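Courses > Evening Science > Questions and answers

Home Courses Dates Fees Questions Contact

Frequently asked questions about the Wultska evening course

Last changed Nov 11, 2023
Shared 20 times | 30 comments

On this page I have collected the questions which people send us most often before they join the evening course in basic laboratory skills. The course is given in Wultska, in the old dairy building on the Brurgate side of the river. If your question is missing, please write to me. Sudheer Alva, course leader.

Do I need to know chemistry?

No. You should be able to calculate with decimals and to change millilitres into microlitres. In the first evening we repeat this together, and there is a sheet for practising at home. Many of our participants had their last science lesson at school, a long time ago.

What will I learn?

The first half of the course is about measuring: weighing, pouring, reading a scale at eye level and using a micropipette. In the second half we make dilutions and test water from the river and from our own kitchens. You also learn to keep a notebook in such a way that another person can repeat your work.

Why do you spend so many evenings on pipetting?

It looks easy and it is not. A beginner usually presses the plunger to the second stop when taking up the liquid, and then the volume is too large. The hand needs some weeks to learn the first stop. We practise with coloured water and check the result on the balance. 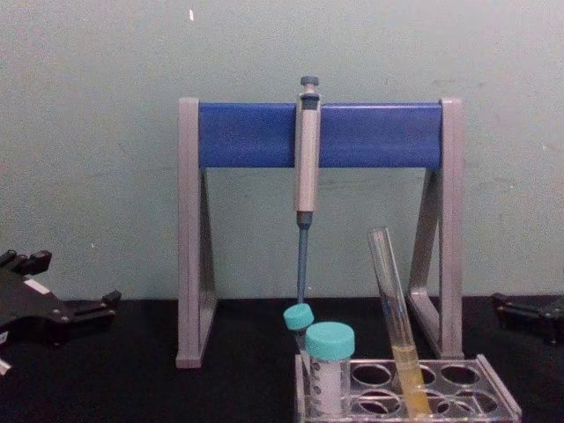
A micropipette on its stand, with a test tube rack close by.

May I put the pipette down on the table?

I ask everybody to hang it on the stand, also for a short pause. If there is liquid in the tip and the pipette lies flat, the liquid can run into the body, and after this we have to open it and clean it. Please take off the used tip before you hang it up.

What should I wear?

Closed shoes and long trousers. Coats and safety glasses you get from us. Long hair must be tied. If you wear contact lenses, tell me in the first evening.

How much does it cost?

The fee for the whole course is 101 euros and the material is included. Students and persons without work pay half. The notebook from Punder which we recommend is not included, but any notebook with fixed pages is good.

How many places are there?

We take 20 persons in each group. When the group is full, your name goes on the waiting list and I write to you as soon as somebody cancels. 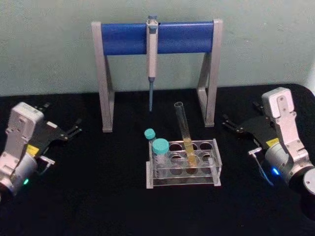

The waiting list moves more than people think, mostly in the last days before the start. So please keep your registration there even if you are not in the first places. If you cannot come any more, send me a short message, so that I can offer the place to the next person.

What happens if I miss an evening?

One missed evening is no problem. You can come 30 minutes earlier the next time and I will show you the most important steps. If you miss more than three, I can not give you the certificate, but you may of course stay until the end.

Is the certificate recognised?

It confirms that you took part and what you practised. It is not a professional qualification. Some participants have added it to an application for a job or a school, but I can not promise that it helps.

How do I get there?

Take the Smadi bus to the last stop and walk along the river. The entrance is at the back, by the bicycle stands. In the evening the front door is locked.

When does the next course begin?

In March. Registration is open now, by e-mail or on paper at the office.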